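Budget update, sort of

Right, quick one before I have to run. The money came through for the gripper kit, 2123 all in, and I've been moving numbers round a spreadsheet since lunch.

Where it stands. Two hand-held grippers from Altari, 1000 for the pair. Bit steep but the Saarela ones were out of stock until August and I didn't fancy waiting. Cameras and mounts, 485. Spare fingers and screws, 300 set aside, becuase the edges do get chewed up and I'd sooner have a drawer full than be ordering one at a time. What's left goes on storage and postage from Kellomport, plus a bit of slack. Not much slack.

Nothing fancy on the table. White paper, small white ball, grippers. Paper costs next to nothing so it's not even on the sheet.
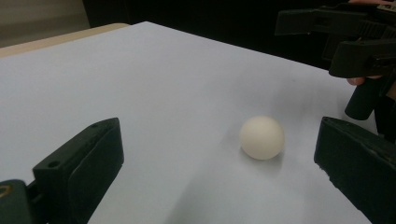
Should you buy spare fingers with the first order or wait until you need them?

With the first order. One lot of postage, one form to fill in, and you can carry on working when a finger wears out.

Still to sort: whether the arm comes out of this year's money or next. Parkeck do a hire scheme, monthly, cancel when you like. Tempting. But I want to see the small print on breakages first, and their quote didnt mention delivery at all. Have emailed. Will add the figures here once they write back.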